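Larport Adult Learning Grant
Progress report to the Babalola Fund, second period

Summary

We were asked to say whether the evening courses at Pornholm are on track. On paper they are. All 25 places were filled by the closing date, and the Ratemeo feedback scores are high. We are less sure than those two facts suggest, and the rest of this report explains our doubts.

Attendance

Of the 25 people enrolled, 13 came to more than half the sessions and 11 were still attending in June. The bookkeeping course held its numbers well. The letter-writing course did not, and we can't say why. Those who left were sent a short form and few replied. The original bid described a full register as a measure of success, and we would ask the Fund to drop it. People sign up for free courses easily and leave them just as easily.

Feedback scores

Ratemeo asks learners to score each session as they leave. The scores have hardly moved all year, including the evening when the heating failed and the class finished early. A score that does not notice a cold room is unlikely to notice poor teaching. It also misses everyone who has stopped coming. We will keep using it until the licence ends but would not renew.

Home study

The bid assumed that learners would do three hours a week at home. Most report far less, and some share a computer with the rest of the household. Printed packs were taken up more readily than the online exercises, which cost a good deal more to produce.

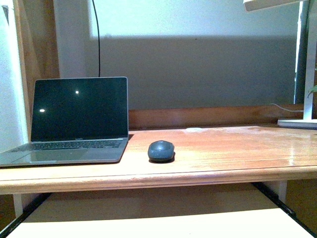
An open laptop on a wooden desk.

Spending

We are under budget on travel and over on room hire. Pornholm raised its evening rate without much notice, and the extra has come out of the publicity line. We don't expect this to do harm, as publicity was never what filled the places.

Next period

We propose to run 3 courses in place of the present five, with smaller groups and a phone call to anyone who misses two sessions running. We have no firm evidence that the calls will help. They are cheap, and we will report the figures either way. A revised budget for room hire will follow once Pornholm has confirmed its autumn rate.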